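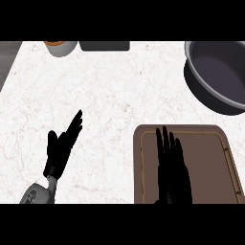 Visit report: Munasinghe stone yard and cutting shop, Widden

The yard lies at the end of a service road on the east side of Widden, past the grain depot. We arrived at 8:30 in the morning and were met at the weighbridge by Iresha Wijesinghe, the production manager. Our party was Tania Haque, Thanakorn Wannasri, Young-sook Woo and me. Hard hats and ear protection were issued at the gate. Bring your own safety shoes; the loan pairs run small.

Munasinghe buys marble and granite as sawn slabs and does no block sawing on site. Slabs come in by truck, bundled and strapped on A-frames, and are unloaded by an overhead crane with a vacuum lifter. On the day of our visit 83 slabs were listed as in stock, of which 56 were marble. The rest were granite, plus a small lot of limestone held for a restoration job.

Each slab is washed and then checked under a low side light. The inspector marks open fissures with a wax pencil and enters them on a paper sheet that stays with the slab. Filled fissures are noted but do not count against the grade. Woo asked how they separate a fissure from a vein on pale material. The answer was a fingernail first, then a wipe with acetone: an open fissure holds the liquid and stays dark after the surrounding surface has dried.

Grading uses 4 classes. Class 1 and class 2 go to countertops. Class 3 is cut down for sills and thresholds, and class 4 goes to tile or is sold to a crusher. Wijesinghe said that most disputes with customers concern color and veining, which the grade does not cover. The shop now asks the customer to sign the layout before cutting. The layout is drawn over a photograph of the actual slab, so the position of the veins relative to the sink and the corners is agreed in advance.

Cutting is done on 2 bridge saws. The older one is a Getell and is kept for straight cuts. The newer machine has a tilting head and does the miters for built-up edges. Both run with water at the blade. The feed is reduced for the first and last few inches of every cut, where the slab is most likely to chip - on brittle marble the operator also leaves a short bridge of stone and finishes it by hand.

Sink openings are cored at the corners before the sides are cut. Wannasri had seen shops that cut square corners and round them afterward, and asked about it. Munasinghe stopped doing this after repeated cracking in transit. Narrow strips in front of and behind the opening are reinforced with a rod set in epoxy on the underside.

Edge polishing takes up the far end of the building. The line machine handles straight edges. Curves and openings are finished with hand tools, wet, from coarse pads to fine. Marble is sealed with two coats of Trarnis, wiped off before it films. The shop gives customers a printed care sheet which states that sealer slows staining and does not prevent etching. Lemon juice and vinegar will dull a polished surface whether it is sealed or not. Haque asked about honed finishes for kitchens. They are offered at the same price, and etch marks show less on them.

Process water drains to a settling pit and then to a filter press. The pressed cake is stacked under a roof and collected for fill. The floor near the press was slick, and the walkway there could use a grating.

We left before lunch. Anoma Khan, who handles sales, will send the current slab list and the thickness tolerances, which were not on hand during the visit. Still open from our side: lead time for matched slabs, and whether the yard will hold a reserved bundle past the end of January.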